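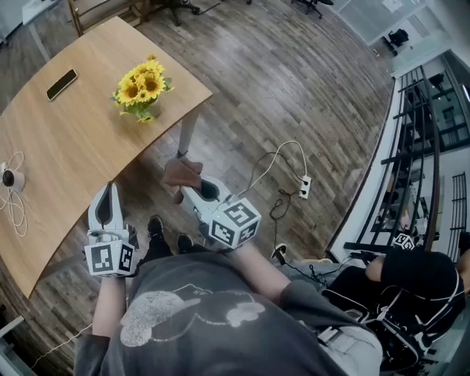
圆角木桌一侧，桌上放着向日葵。

Brosterden开放日参观记

2026年7月30日去看了Brosterden的开放日。这是一处改建过的旧楼，在Wunville城南，从车站出来沿河走，过了铁桥右转就到。楼下是Zepeda木工坊，楼上是几间布置成住家样子的房间，平时供人预约看家具，开放日不用预约，在门口登记名字就能进。

我们家打算换书桌，看了几家店都没定下来，所以这次主要是奔着桌子去的。同去的还有Angharad Gethin，她刚租了房，想看看小房间怎么摆。

登记处在一楼过道里，发一张对折的平面图。图印得偏小，楼梯的位置标反了，我们先走到了库房门口，又折回来。参观分两段，先看木工坊，后上楼看房间，每批进场时间隔30分钟。

木工坊由Tiburcio Ocampo带着看。地方不大，靠墙码着板材，中间是工作台，锯机那边拉了绳子，当天不开机。他拿了几块切下来的桌角给大家传着看，有直角的，有小圆角的，也有整条前沿做成弧线的。弧线那种废料多，同样一块板，直边能多出一张小凳的面，价钱也就上去了。有人问弧边会不会容易磕坏，他说磕坏多半在尖角上，弧边受力散一些，不过边上的漆面一样会磨，隔几年要补。

接着讲了上油和上漆的差别。上油的摸着干爽，杯子放久了会留圈，要自己勤擦；上漆的省事，但划出印子以后不好只补一小块。两种他都做，价目表贴在门后面。我拍了价目表，回家一看字是糊的，所以这里没法抄给大家。

讲解时间偏短，后半段基本是各看各的。砂纸、夹具都可以拿起来看，刨子不行。Angharad挑了一块小圆角的样料，问能不能带走，Tiburcio给她找了个纸袋。

然后上楼。楼梯窄，两个人要侧身才能错开，推婴儿车的人把车留在了楼下。楼上的房间可以随便进，要求只有一条：东西看完放回原处。

我在有圆角木桌的那间待得最久。桌面是浅色木头，木纹看得清楚，颜色偏蜂蜜色，前沿就是楼下讲过的那种弧边，从一头顺着弯过来。桌腿是浅灰色金属的，细细一根，落在木地板上。我原先担心浅色桌面配木地板会糊成一片，看了实物觉得还行，灰色的腿把两样东西隔开了，看着也轻。

桌上摆了一束黄色向日葵，插在一只透明的小花瓶里，叶子把瓶底挡去一部分。花盘大，瓶子小，好看是好看，真在桌上写字我会把它挪到柜子上去。旁边有一部黑色手机，扣着放的。桌子左边还有个白色的圆形小设备，白线绕了几圈，一直拖到桌沿附近。

这几圈线倒提醒了我。店里的桌子通常是光的，看着宽敞，搬回家以后灯、充电器、各种小东西一上桌，线就到处都是。我问负责楼上的Mi-kyung Cha这款桌子有没有走线的孔，她说标准款没有，定做时可以在后沿开槽，要另外算钱，工期也要往后排。她建议先在桌板底下粘一个线槽试用，不合适再考虑开孔，毕竟孔开了就补不回去。我觉得有道理。

桌子的高度我坐下来试过，椅子是他们配的，稍微低了一点，手肘要抬着。换了另一把就合适。所以试桌子最好先问清楚椅子多高，或者干脆量好自家椅子的尺寸带过去。我没量，只能凭感觉。

弧边坐着用是什么感觉，也说一下。身体正对着最圆的那一段时，小臂没有地方整条搁住，往旁边挪一点就好了。拿来放笔记本电脑够用，如果要摊开大图纸，还是直边的实在。家里有小孩跑来跑去的，弧边在过道一侧确实让人放心些。

隔壁的小卧室做的是收纳，由Kojo Nyarko讲。他把一只抽屉整个抽出来倒在床上，又一件件放回去，边放边说。毛巾、布手套、抹布这一类软的东西，他主张卷起来竖着放，拿一件不会带乱旁边的。硬的东西放外侧，软的塞里侧。底下要不要垫布，他说随意，他自己不垫。有位老先生不同意，说不垫布抽屉底会发毛，两个人讨论了好一会儿，后面的人都在笑。

厨房那间人最多，我没挤进去，只在门口看了一眼，没什么可写的。听出来的人说吊柜做得浅，放不下大盘子。

关于地板，我也多问了几句。楼上铺的都是木地板，开放日那么多人穿着鞋进出，我问怎么打理。Mi-kyung说先干扫，再用拧得很干的拖把顺着木纹拖，桌腿下面贴毡垫，毡垫脏了就换，脏毡垫里夹着沙子，比不贴还伤地板。金属细腿压强大，尤其要贴。这条我回家当天就照做了，把旧餐桌的四只脚都翻过来看，果然有一只早就磨秃了。

休息区在二楼尽头，有茶和饼干。饼干是Vevivthorpe那边一家铺子送来的，姜味很重，我不太吃得惯，Angharad吃了不少。墙上挂着旧楼改建前的照片，当时这里是存放羊毛的仓库，吊货的铁钩现在还留在外墙上，出门抬头能看见。

价格方面，弧边书桌是定做的，下单以后24个工作日交货，送货上门另算。我没有当场下单，要回去量房间。预付了定金的话可以改一次尺寸，改木料不行。门口有意见簿，我写了平面图楼梯标反的事，Ita Mac Giolla当时就在旁边，拿笔在剩下的平面图上一张张改了过来。

给后面想去的人几点实用的：

停车位少，而且在斜坡上，坐车去方便得多。
自家椅子的高度、墙到门的距离，先量好写在纸上。
木工坊里有木屑，别穿浅色的绒面鞋。
楼上没有卫生间，要用得下到一楼过道。
想听讲解就早点去，下午那几批人多，后排听不清。

八月他们还有一次开放日，楼下会开机演示做弧边，具体日子贴在门口，我走的时候还没填上。量好尺寸以后我应该会再去一趟，把那把合适的椅子也问问价。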